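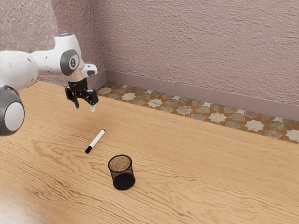 Boards > Arms and Grippers > Teaching by Hand > Marker into cup, sim demos

plakside_pete
I'm collecting demos in sim for a simple job: pick up the marker, drop it in the mesh cup. I've got 604 so far, all driven with a gamepad. The trained arm gets over the marker fine, then closes with the fingers across it at the wrong angle. Do I need more demos or better ones?

Garnet Leclerc
Better ones. Gamepad turns are jerky and most people rotate the wrist last. Turn it while you're still high up, then come straight down.

dovenier
Disagree. I had the same fault at 600 odd and it went away at 1,441. Same gamepad, same bad habits. Vary where the marker lies and keep going.

Garnet Leclerc
You also changed the marker positions, so you don't know which of the two fixed it.

dovenier
Fair, but I'd still not throw any away.

michalík_k
Is there any reason not to guide it by hand? On our real arm in the Rammont lab we just push it through the motion.

plakside_pete
It's sim only, there's nothing to push. I could borrow a leader arm in November.

michalík_k
Missed that, sorry. Wait for the leader arm then – wrist angles are much easier with one.

plakside_pete
Did 2 hours tonight turning the wrist early. Slower to record. Will retrain on those alone first and then on the lot.

dovenier
Post both numbers please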